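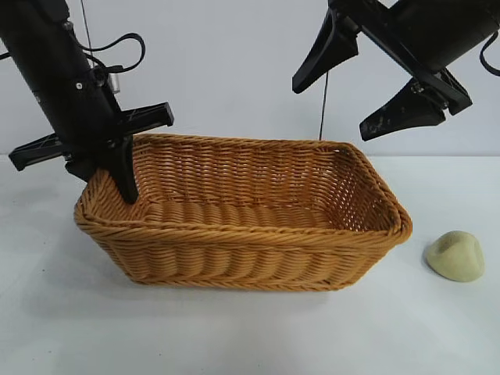
Trindance opened its handling laboratory in Prutell to outside visitors on 3 August 2020, the first such day since the company moved its two-arm test cells out of the main assembly building. The demonstrations covered three parts of the current work: gripping soft material, placing it in a container, and holding or shifting the container itself. Most of the morning was given to the second and third parts, worked on a plain white table with a pair of black arms reaching in from opposite sides. A long woven basket served as the container, with a pale yellow-green lump of putty-like material set down to the right of it. With the basket still empty, the left arm had one tapered finger pointed down inside the near left corner, against the wicker, while the right arm waited higher up with its fingers spread.

The cell is the second of 2 built to the same drawing. The first stays in daily use for endurance runs and was not part of the tour. Both have the same table height, the same arm spacing and the same fixed camera position, so a routine written on one can be moved to the other without new calibration of the work area. Trindance engineers said that small differences between arms still have to be measured and stored with each routine, and that this step is repeated whenever a finger is changed.

Woven containers are a recent addition to the test program. Earlier trials used molded trays with straight walls and a flat lip, which give a gripper two parallel faces to close on. A woven rim is rounded, varies in thickness along its length and gives slightly under load. The finger can also catch between strands on the way out. The laboratory now treats entry and exit as separate moves with separate speed limits, and the exit move includes a short vertical lift before any sideways travel.

The company reported 3,161 logged attempts on woven containers to date. Of these, 261 were stopped by the controller before completion. The largest group of stops came from the force limit on the downward finger, which is set low to protect the weave. A smaller group came from the container sliding on the table during contact. The remainder were ended by the operator, mostly during the first weeks of the program, when the approach angle was still being changed from run to run.

Visitors asked several times why the containers are not clamped. The answer given was that the intended users do not clamp them. The work is being done with Novby, a supplier of packing stations to small food and craft producers, whose customers receive baskets and trays in mixed sizes and set them down by hand. A fixture for each size would cost more than the arm time it saved. One arm is therefore expected to steady the container while the other loads it, and the arms exchange these roles when the item lies on the wrong side.

Soft material presents a different problem. A lump of dough or putty does not return to its original shape after a grip, so each attempt changes the object for the next one. The laboratory uses a modeling compound as a stand-in because it can be left out during a working day and reshaped between runs. Grip force is ramped slowly, and the controller watches for the point at which the fingers continue to close with little rise in resistance. At that point the material is yielding and the force is held. If the fingers keep moving after that, the grip is released and tried again from a different side.

Placement is judged by position only. The item has to be inside the container and clear of the rim, and its final shape is recorded but not scored. Several visitors from bakery firms considered this too generous. The laboratory agreed that shape would have to be included before any trial with real product, and said a scoring method based on outline comparison is being prepared.

The second half of the visit was held in the adjoining room, where staff from Kanaujia, the software partner, went through the planning side. Each routine is split into short segments, and both arms must confirm the end of a segment before either begins the next. This is slower than letting the arms run freely, but it keeps them apart above the container, where the working space is tight. The replanning step after a stop takes 280 milliseconds in the present version. Kanaujia staff said the figure is dominated by the collision check between the two arms - the route of a single arm is found much faster.

Finger wear was also discussed. The pads are inspected at the start of each working day and exchanged as sets, with the removed set kept for comparison. Scuffing on the outer faces is accepted as long as the tip geometry stays within tolerance. Rounded tips are rejected because they ride up on the rim during entry instead of passing inside it. A harder coating has been tried and set aside for the time being, as it reduced the grip on soft items more than it extended pad life.

Questions at the end dealt mainly with cost and floor space. Trindance gave no price and said none would be set until the container program has been repeated with a wider range of baskets, including round ones and ones with handles. Handles are expected to need a separate approach routine, as they block part of the space from above. For floor space, the cell as shown needs access from the front only, and the control cabinet can stand on either side.

The same demonstration will be given again in August for suppliers and technical colleges. Group size is limited by the space around the table, and visits are arranged through the Prutell office. A written summary of the woven container results, including the stop categories and the force settings used, will be sent to those who attended and can be requested by others from the same address.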